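Zinum Bathroom Cup Sets: Frequently Asked Questions

Applies to the Vestness cup (item 302) and the Stidero cup (item 596). For spare parts and trade orders, see the contact section at the bottom of the page.

What is the difference between the Vestness and the Stidero?

The Vestness is a one-piece plastic cup with a loop handle. The Stidero has no handle and is supplied with a slotted lid that separates up to four brushes. Both have the same inside diameter, so the drain insert fits either one.

What is the capacity?

Both cups hold 13 fluid ounces when filled to the rim. For rinsing, fill to no more than two thirds.

Can toothpaste and a toothbrush share the same cup?

Yes, if the tube is a small or medium size. Stand the tube cap down, with the cap fully closed. Put the toothbrush in handle first so that the bristles stay above the rim. A full large tube is heavier than the empty cup and can tip it. Store large tubes flat or in a drawer.

Which should go in first, the brush or the tube?

The brush. Its handle takes up little room and settles against the wall of the cup. The tube can then be lowered beside it, held near the middle. Squeezing the tube while lowering it may force paste into the cap.

Does the handle need to face a certain way?

No. Most users turn it toward the hand that lifts the cup. On a narrow shelf, turn it parallel to the wall so that it does not project over the front edge.

How many brushes fit in the Vestness?

Two adult brushes, or one adult brush and one tube. Bristle heads should not touch. Households with more than two users should have a second cup or the Stidero with its lid.

How often should the cup be cleaned?

Once a week. Empty it, wash it with warm water and dish soap, rinse, and let it dry upside down. Water collects at the bottom and leaves a gray film if the cup is not emptied. The drain insert (part 2323) raises the brush handles above this water and should be washed at the same time.

Is the cup dishwasher safe?

Top rack only. Do not use the heated dry setting. The drain insert must be washed by hand.

How do I remove dried toothpaste?

Soak the cup in warm water for ten minutes and wipe with a soft cloth. Scouring pads scratch the surface, and residue builds up faster in the scratches.

Can the cup be used on a wooden surface?

Yes. Dry the base before setting it down. The base has no rubber ring, and standing water can mark untreated wood.
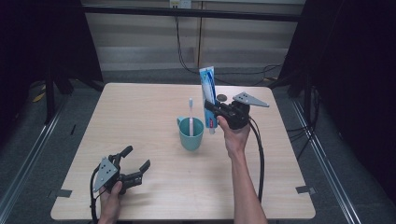 Blue cup with loop handle, toothbrush inside with bristles up, toothpaste tube held cap down beside it.

Are other colors available?

The Vestness comes in blue and white. The Stidero comes in white only. Color may vary slightly between production runs.

Are a toothbrush and toothpaste included?

No. Cups are sold empty.

Where can I get a replacement insert or lid?

Replacement parts are handled by Shirazi, our parts distributor. Quote the item number molded into the base of the cup. Orders placed before 2 p.m. ship the same working day.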